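What the Slow Lane Taught Me About Feedback

A few weeks ago I started swimming again, after a gap long enough that my old goggles had gone sticky in the drawer. I joined the Sunday evening group at the pool, the one for adults who can already swim but would like to do it better. The coach is Oona Lehtinen. She has been doing this for a long time and she talks less than any coach I have ever had.

I want to write down what she does, because I have been thinking about it at work all month, and a couple of people who read this blog manage teams and might get something out of it.

The first night she had us swim a few easy lengths while she walked along the side. I assumed I would get a list. I know what is wrong with my freestyle. My kick is weak, I lift my head to breathe, my left hand crosses over in front of me, and I hold my breath when I get tired. I had all of that ready so that I could agree with her quickly and show I was a good student.

She crouched down at the end of the lane and said, "Look at the bottom of the pool." Then she walked off to the next person.

I swam with my eyes on the bottom of the pool for the rest of the hour. It felt like too little to work on. I kept waiting for the second instruction. When it didn't come I got a bit annoyed, and then I got bored, and somewhere after that I noticed that my legs had come up and I wasn't fighting to breathe.

She gave me the second instruction the following week.

I have been a manager for a good part of my working life, most of it at a company called Kevden, and I have given a lot of feedback. I have been on the courses. I used to prepare for review meetings by writing down everything I had noticed over the half year, grouping it, and then working through it with the person while they took notes. I thought of this as thorough. I thought I was being generous with my attention, and in a way I was.

One of the people I did this to was Jouko Pelkonen. He won't mind me using his name, I asked him. Jouko was a good engineer who wanted to lead a group, and I had nine points for him. I remember the number because I had typed it at the top of the page. He nodded through the whole thing. Three months later I asked him how it was going with the points and he said, very politely, that he had been working on being more concise in meetings. That was the smallest item on the page. It was also the easiest one, and he had picked it because nothing I said had told him which one to pick.

I put that down to him at the time. I told my own boss that Jouko was a bit selective about feedback. I would like to take that back now.

When I told him about the swimming he laughed and said that what he remembered from that meeting was the sound of me turning the page over and there being more on the other side.

What Oona does takes more work than what I did. She sees all the same faults I could have listed, and I am sure several more. Then she has to decide which one is underneath the others. My weak kick was partly my head position. The breath holding was partly my head position too. If she had told me to kick harder I would have kicked harder and sunk just the same, only more tired.

I asked her once, while we were waiting for the changing room door to be unlocked, how she chooses. She shrugged and said she looks for the thing that would make her stop seeing two other things. Then she said that sometimes she picks wrong, and then she picks again next week.

I liked the second part as much as the first. A weekly session makes it cheap to be wrong. When you save everything for a review twice a year you can't afford to choose, so you say it all and let the other person sort it out.

She also checks. If she has told you to do something, she will be standing at your end of the pool within a few minutes to look at that and only that. If it's a little better she says "yes." If it isn't, she says it in different words. With me, "look at the bottom" turned into "show the ceiling the back of your head," and that was the version that worked. I don't know why one did and the other only half did. Tyyne Väisänen, in the lane next to mine, has been told the same thing and for her it was "long neck."

In an office we tend to say a thing once, in our own favorite words, and if the other person doesn't change we conclude they weren't listening. I have done this with people who were listening very hard.

There is a part of this I haven't worked out. Swimming is visible. Oona can stand there and see the whole thing from start to finish, and the length takes less than a minute. Most of what my team does happens out of my sight, over weeks, and by the time I see a result there are many reasons it could have come out the way it did. So I can't simply copy her. What I can do is ask to see smaller pieces sooner, and I have started doing that with the two newest people. One of them is fine with it. The other, I think, feels watched. I need to find a better way of setting that up, and if anyone has managed it I'd like to hear how.

I should also say that some people want the list. Nelli Kiiskinen, who ran the team beside mine for years and is better at this job than I am, read a draft of this post and disagreed with a good part of it. Her point was that holding things back can be its own kind of disrespect. If you know six things and you tell someone one, you are deciding for them what they can handle. She likes to give the full picture and then say clearly which item comes first.

I think that is a fair objection. With experienced people it is probably the right way to go. I would still say the ranking is the hard part, and it was the part I used to skip. Nelli doesn't skip it. I'm also not certain that I could have heard the full list on that first Sunday and still kept my eyes on the bottom of the pool. I would have been thinking about my left hand.

So here is what I have changed, for now.

I have a short talk with each person every week, and in it I name one thing to work on, or none. If I have more I write them down in a notebook and leave them there. When I go back to the notebook after a month, a surprising number of the entries no longer matter. Some were only my mood that day. I had one that said "emails too short," and I can't remember whose emails or what was wrong with them.

I look for the one thing the next week, and I say so if I see it. This was uncomfortable at first. I am not someone who says "yes, that's better" easily, and I worried it would sound like I was training a dog. It has been received perfectly well. I suspect people go a long time at work without anyone confirming that a change they made was noticed.

If it hasn't changed, I try other words before I decide anything about the person.

And I have stopped reading from a page. I still prepare, but the page stays in my bag.

As for the swimming, I am slow and I'm enjoying it. I covered 2000 meters in one session for the first time, with plenty of hanging on to the wall in between. Tyyne is 78 and passes me regularly. Last Sunday Oona crouched at the end of my lane and I was ready for something about the left hand, which still crosses over. She said, "Let the air out." So I am letting the air out, and the left hand will have to wait its turn.

A few replies to mail about the last post. Yes, the reading list is still coming. No, I don't do talks at the moment. And to the person who asked whether I still follow sports now that I have less time for it, I do, mostly in the form of results the morning after.
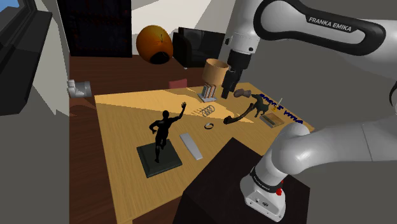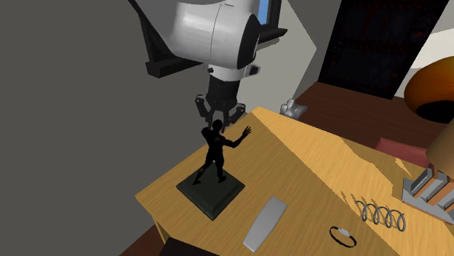
Two simulated views of a robot arm over a wooden tabletop.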